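Ein Steckbrett aufzubauen ist keine Kunst, es sieht nur hinterher manchmal so aus. Wer die kleinen blauen Teile einfach auf den Tisch kippt, sucht den ersten Zapfen nach zwei Minuten unter dem Heizkörper. Meiner liegt dort seit Mai.

## Vorbereitung

Das Brett kommt flach auf einen dunklen Tisch, etwa in die Mitte. Auf heller Platte verschwindet der weiße Rand, und man schiebt das Ganze mit dem Ellbogen Richtung Kante, ohne es zu merken. Dann das Licht einschalten, gern auch farbiges, wenn man die Stimmung eines Aquariums schätzt. 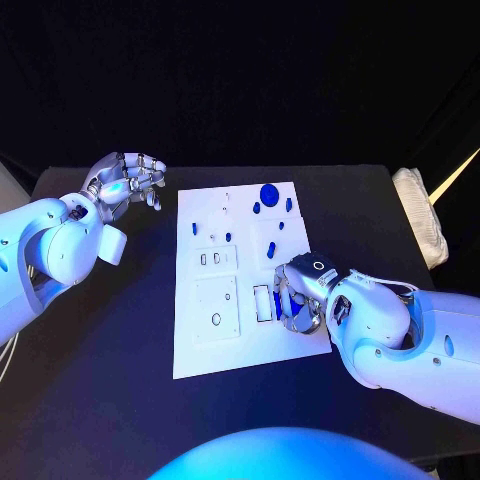
Vor dem ersten Handgriff alle Aussparungen mit dem Finger abfahren. Wo ein Grat steht, klemmt später das Teil, und dann wird gedrückt, und dann wird geflucht. Ein Streifen 400er-Schleifpapier erledigt das in einer halben Tasse Kaffee.

## Große Teile zuerst

1. Die flachen Platten auslegen. Noch nichts festdrücken.
2. Das große blaue Rad an seinen Platz oben rechts setzen.
3. Erst jetzt die Zapfen, einen nach dem anderen.

Im Forum von Follach hält sich die Schule, mit den Zapfen anzufangen. Der Faden dazu hat 884 Beiträge und kein Ergebnis. Ich habe beide Varianten probiert und bei der Zapfenmethode zweimal alles wieder abgeräumt.

## Zapfen setzen

Den Zapfen zwischen Daumen und Fingern fassen, möglichst weit oben, und senkrecht über die Stelle bringen. Kurz innehalten. Dann absenken, loslassen, Hand gerade nach oben wegziehen. Wer seitlich abzieht, nimmt den Nachbarn mit.
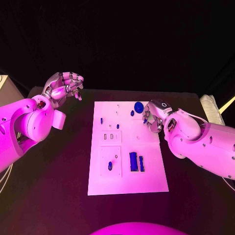

*Anleitung und Flüche: die Werkbank-Redaktion Privden, 22. August 2024*

Steht ein Zapfen schief, herausnehmen und neu ansetzen. Nachklopfen hilft dem Gemüt, dem Zapfen nicht. Bei engen Löchern drehe ich ihn beim Absenken ein wenig hin und her, bis er von selbst nachgibt.

Die freie Hand bleibt derweil neben dem Brett in der Luft. Aufstützen ist verlockend und verschiebt alles, was noch lose liegt.

## Wegräumen

Kleinteile in eine Dose mit Deckel, Platten flach obendrauf, Rad zum Schluss. Die Dose beschriften, auch wenn man sicher ist, sich den Inhalt merken zu können. In meinem Regal stehen acht unbeschriftete.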